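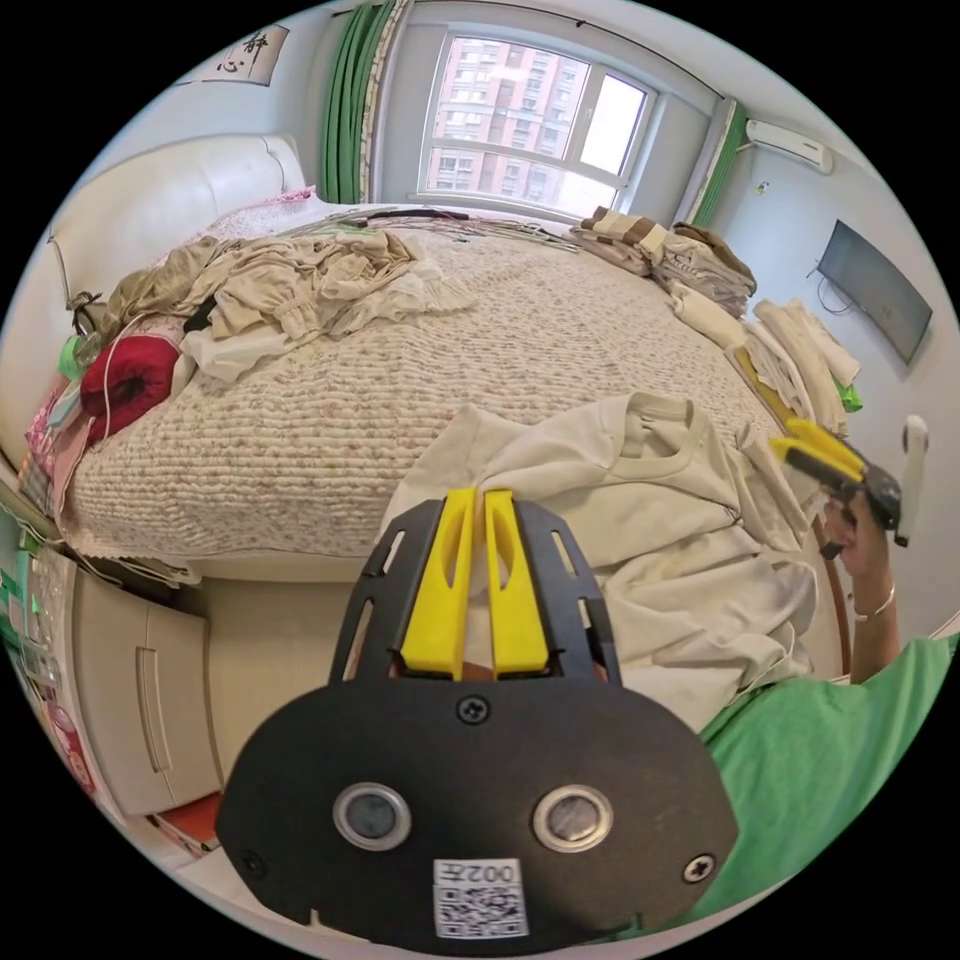 # Project report: our visit to the Stineo open day

Written by Clotilde Millet, with notes from Mudassar Ghumman (who writes faster than I do). Visit date: 20 Apr 2018.

Our project is about how you teach a robot to do housework, and up to this visit we'd only read about it. So when our tutor, Colette Fleury, got us places at the Stineo open day we were very pleased! I had expected a big arm bolted to a bench. What we got was a bedroom, a bed with piles of clothes on it, and grippers that a person holds and works by hand.

The idea is simple enough. You pick up a gripper in each hand, do the job yourself using only the yellow fingers, and everything gets recorded so a robot can learn from it later. Romain Leclerc gave the talk before the demo and said the thing I wrote down in capitals: the person has to work as if they have no hands. It's much harder than it sounds.

## What we saw

The job for our group was sorting and folding clothes. I'd never thought of a T-shirt as a difficult object, but it has no fixed shape, so the same shirt is a new problem every time it gets put down. Mudassar asked whether you could just start with towels, and Romain said yes, lots of people do, and then they get stuck at sleeves.

The grippers are black with a rounded plate at the back, two round sensors side by side and a QR code on a label. The fingers have a long slot cut through each one (I want to copy that for our own model, it must save a bit of weight). They sit inside a slotted black frame, and I spent far too long trying to draw it in my notebook.

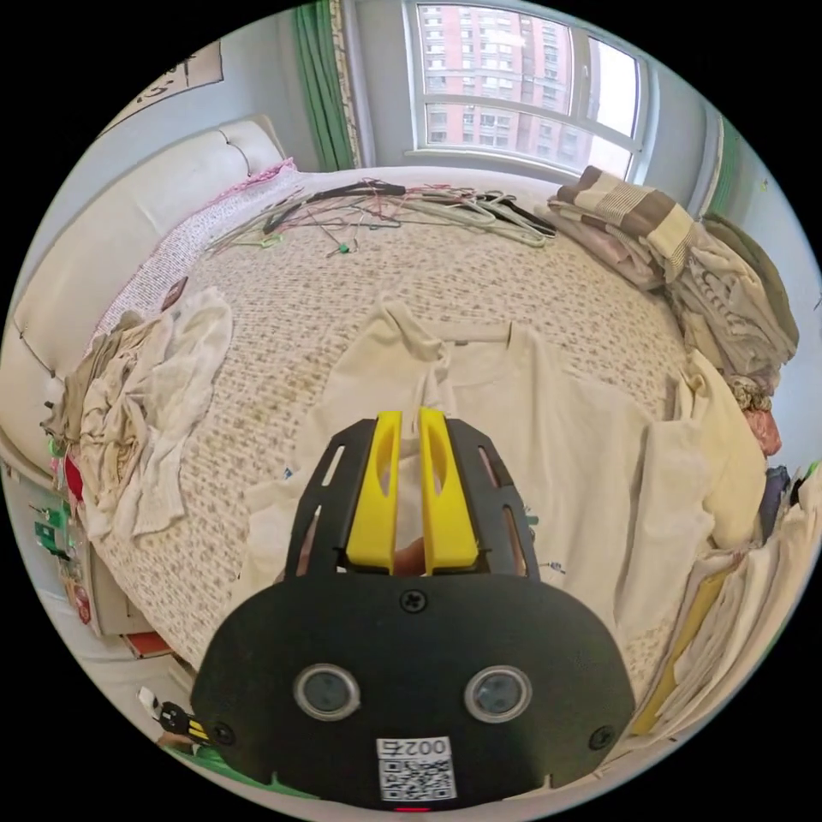 ## Having a go

After the demo we were allowed to try, 12 minutes each. My go was a shirt, collar facing away from me. Pressing down and sliding was fine. Picking up one layer without the layer underneath was not fine at all - I got both, let go, got both again, and then lost my temper slightly. Ludivine Jacquet was in the group after ours and she was miles better. She pinched right at the seam, which I hadn't thought of.

I also found that my fingers kept wanting to help. You see a corner folded the wrong way and you just reach for it! Romain told me beginners do that all the time and the take has to be thrown out. They had 608 takes in their folding set so far and had thrown away 198 others, mostly for that or for somebody stopping halfway.

Mudassar's notes on bedding are better than mine. He says big soft things are awkward in another way: you can hold an edge perfectly well and still have no idea what the rest of the cloth is doing.
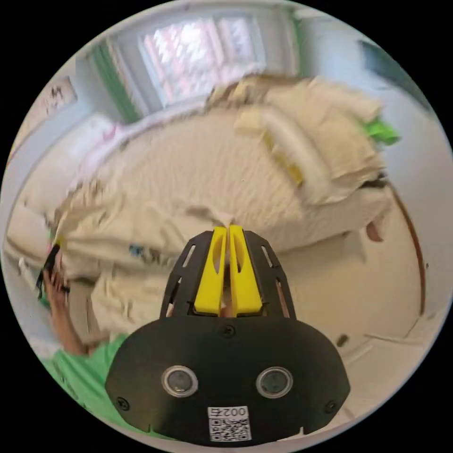 *The gripper labelled 002右, with its yellow fingers nearly touching at the tips and the crumpled cream blanket in front.*

For our own project we've changed two things. We're dropping the motor for now and building a hand-held version first, and we're going to test it on about 30 goes with a tea towel before we touch a shirt. Mudassar is drawing the fingers and I'm doing the write-up for June. Colette wants us to put in the failed goes as well, so I've started a page for those.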